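台面散落颗粒的清理：簸箕与手刷的配套使用

咖啡豆落在浅色台面上的处理方法，各期来信中多有询问。本期以白色台面、手持簸箕、配套小刷和金属丝沥水架为例，说明操作顺序与保养要点。完整咖啡豆与磨好的咖啡粉性质不同，前者近似椭球，受力即滚，后者贴附台面。以下内容仅针对整豆及尺寸相近的干燥颗粒，粉末另行处理，见文末。
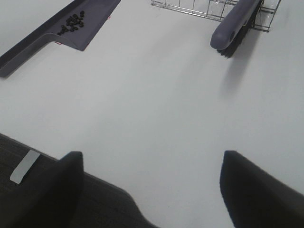
埃兰戈·阿鲁穆甘（Elango Arumugam）

一、工具

簸箕选用硬质塑料，两侧须有立边，前缘须有坡面。立边的作用是阻止颗粒横向滚出，坡面决定颗粒能否一次越过前缘。前缘与台面之间的缝隙是主要故障点：缝隙一旦接近豆子的短径，豆子会卡在唇口下方，继续推扫只会把它压得更紧。新簸箕到手后，先平放在台面上，从侧面平视前缘，检查是否翘曲。轻微翘曲可用热水浸泡后压平，浸泡时长以材料说明为准。

刷子宜短柄、软毛。硬毛弹性大，扫过豆子后回弹，会把豆子弹离原位。簸箕与刷子同色成套固然便于归位，但并非必要条件，两件工具可以分别更换。刷头宽度以不超过簸箕开口为宜，否则两端刷毛会从立边外侧掠过，带出已经聚拢的颗粒。

二、场地

操作前检查台面上的固定物。沥水架底部的横杆距台面很近，颗粒滚入其下后刷毛不易到达。架子若为空载，先移开再扫；若已放置餐具，则应从架子一侧向外扫，扫动方向始终背离架子。刷子可临时搁在架边，但不宜长期存放于此：刷毛带有灰屑，架子用于晾放洗净的器皿，两者应当分开。

台面有拼缝时，扫动方向与拼缝平行，减少碎屑进入缝内的机会。已经进入缝内的碎屑用干牙签剔出，不用湿布，湿布会把细粉压实。

三、动作

1. 聚拢。以短行程把散落颗粒收成一堆，每次行程不超过一掌。刷毛与台面保持接触，抬刷时先停后抬。

2. 就位。簸箕放在豆堆一侧，开口朝向豆堆，柄朝外。握持点靠近柄与箕身的连接处，比握在柄端更容易控制前缘的贴合程度。柄端抬高时前缘下压，抬得过高则箕底后部悬空，颗粒会重新滑向开口。

3. 扫入。簸箕不动，刷子动。多数遗漏源于两手同时移动。第一遍扫入主体，第二遍处理前缘残留的碎屑，然后簸箕后退一小段再扫一遍。

4. 转移。扫入后先把簸箕前端略微抬起，让豆子退到箕身内侧，再离开台面。

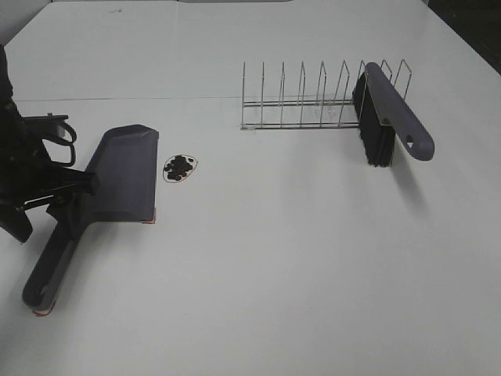 图二　豆堆与簸箕的相对位置，后方为金属丝沥水架。

四、台面标记

在Fesstead培训厨房的课程中，我们习惯用记号笔在台面上画出工具和豆堆的位置，便于学员反复练习同一动作。标记采用与台面反差明显的颜色，线条尽量短，标出柄端和箕身一角即可确定方向，不必描出完整轮廓。豆堆区域画成闭合的椭圆，超出线外的颗粒一律计为未聚拢。练习结束后用酒精棉片擦除，擦拭前应在不显眼处试验，部分涂层台面遇酒精会失光。

同事兹齐斯瓦夫·舒尔茨（Zdzisław Szulc）在Kuvgate分部采用更严格的做法：每名学员练习9次，每次限时48秒，以最后2次线外无残留为合格。我认为限时对初学者帮助有限，先把扫动方向固定下来更重要。两个分部的意见至今没有统一，10月的课程将分别按各自的办法进行。

五、清洁与存放

咖啡豆表面带油，深烘尤甚。油脂留在塑料箕面上会粘附细粉，时间一长出现哈味。每次使用后用干纸擦拭箕面，每周用中性洗涤剂清洗一遍，水温不超过60摄氏度，以防前缘变形。刷子清洗后刷毛朝下悬挂晾干，毛根积水容易脱毛。簸箕存放时前缘不得承重，建议挂放；平放时开口朝上，上面不压其他物品。

从台面扫起的豆子不再回收入罐。台面曾用清洁剂擦拭的，尤其如此。

六、补充

咖啡粉的处理不适用上述方法。粉末应先用干燥软刷顺一个方向轻扫，余下部分以微湿布按压提起，不作来回擦拭。面粉、可可粉同此。读者来信问及米粒与干豆，可照整豆办法处理，但米粒较细，对簸箕前缘的平整度要求更高。

关于刷毛材质与更换周期的问题，请寄Sitbridge编辑部，信封注明“台面”字样。

2019年6月8日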